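Teaching the arm to miss on purpose

So Boka can pot a ball now! Boka is what we call the whole pool-playing business (arm, cue, little table, all the code holding it together) and I've been boring my friends with it since about last spring, so it's only fair that the blog gets a turn.

The short version is that we've been looking at whether a robot learns a fiddly contact task better if you let it make a proper mess of things first. Pool is lovely for this. You touch the cue ball for a blink and then everything that matters happens while you stand there with no say in it. Hit it a hair to one side and the ball goes somewhere else entirely. If you've ever played in a pub you'll know the feeling.

The usual way to teach a job like this is to show the robot a pile of good examples and ask it to copy them. We did that first. We guided the arm through shots by hand, saved the ones where the ball dropped, threw the rest away and trained on what was left. It worked all right on balls sitting where we'd put them in the examples. Move the ball a couple of fingers' width and it played the same shot it had always played, very confidently, into the cushion.

What bothered me was the bin. We were throwing away far more shots than we kept, and every one of those misses had a perfectly good record of where the cue was pointing, how hard it pushed and where the ball went. A miss to the left is a shot that goes left. Somewhere on the table there's a target it would have been right for! People have been using this trick in simulation for years, relabelling a failed try as a success at some other goal, and I make no claim to have thought of it. I just wanted to know how far it would carry us on a real table, with real felt and a cue that wobbles.

So we changed two things. First, we stopped deleting. Every shot goes in, labelled with wherever the ball ended up. Second, we let the arm add a bit of noise of its own to the aim and the speed, so that it sprays shots around on purpose and doesn't sit in one groove repeating itself. The training set for this round came to nearly 2,000 shots, and most of them would get you laughed out of any bar. 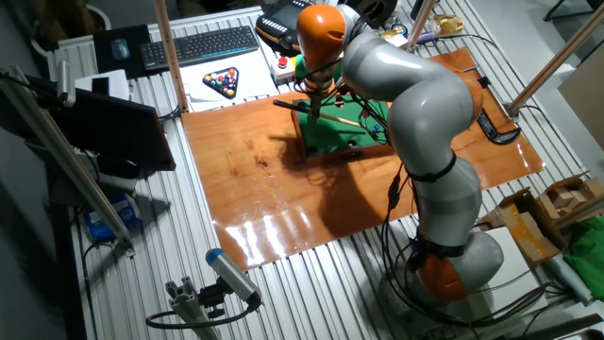 I should say something about the cue, as it ate more of my life than the learning did. Pushing a long thin stick from one end is a horrible thing to ask of a gripper. Any slack in the grip turns into a much bigger error out at the tip, and the slack changes as the session goes on. Our first holder let the stick roll very slightly after each hit, and for a good while I was convinced the model was getting worse with training. It wasn't the model. I spent a whole Monday retraining with different settings, feeling very scientific, and then wiggled the cue with my finger and felt it move.

We now do a tip check every 20 shots. The arm goes to a known spot, we look at how far out the tip is, and the correction gets written into the log next to the shots either side of it. It's dull and I'd recommend it to anybody. I'd also go back and do it from the very first day, because there's a chunk of early data where I have no idea what the tip was doing and we've had to leave it out.

The other thing is the felt. A small table has small everything, and a tiny bit of lint or a seam that you'd never notice at full size will steer a slow ball. We found the model was picking up on this. It had started hitting balls near one side a bit harder than it needed to, and when we rolled some by hand we could see them drift when they were slow and hold their line when they were quick. I was unreasonably pleased by that. It's overfitting to our table, of course, and a colleague pointed this out within seconds, but it had worked out something about the cloth that none of us had told it.

Right, results. We tested the copy-the-good-shots version (it's called Brimix in our folders, for reasons lost to time) against the keep-everything version, which is Vuro. Same arm, same cue, same ball positions, and none of those positions used in training. On straight shots there's very little in it. Both are decent and I wouldn't argue for one over the other. On angled shots Vuro is clearly ahead, and it's ahead by more the further you get from positions either of them has seen. When it misses it also misses by less, which I care about more than the potting. A near miss means it has some idea of how the table works.

Then there's the bit I can't explain yet. We trained 9 copies of Vuro from different random starts, all on the same data, and 2 of them are rubbish at soft shots. Fine at everything else. They just can't seem to play gently; they either barely touch the ball or give it a wallop. My guess is that there aren't enough slow shots in the set (the noise we added tends to push the speed up more than down, which was a silly choice on my part) and some starts cope with the gap better than others. It's only a guess, though, and the test is easy enough: collect a batch of soft ones and see if the problem goes away.

I've also been asked about simulation a lot, so: yes, we have one, and no, it's not what I've been writing about. The simulated table is very useful for checking that the code doesn't do anything daft before it gets anywhere near a motor. For the shots themselves it's too clean. Cushions bounce the same way every time in there. On the real one they mostly do, and then one doesn't.

A couple of people wanted to know if Vuro could beat me. It only plays single shots at the moment, with no plan for what it leaves behind, so it can't really play a game at all. I did try matching it shot for shot on the angled set with a spare cue, crouched over the thing like a giant at a tea party, and I'm not publishing the score.

Next up is the soft shots, then a second cloth, so we can find out how much of what it's learnt is pool and how much is our particular bit of green fabric. I'm also writing up the tip check properly with the numbers before and after, and I'll put the logging script up with it once I've taken out the rude comments.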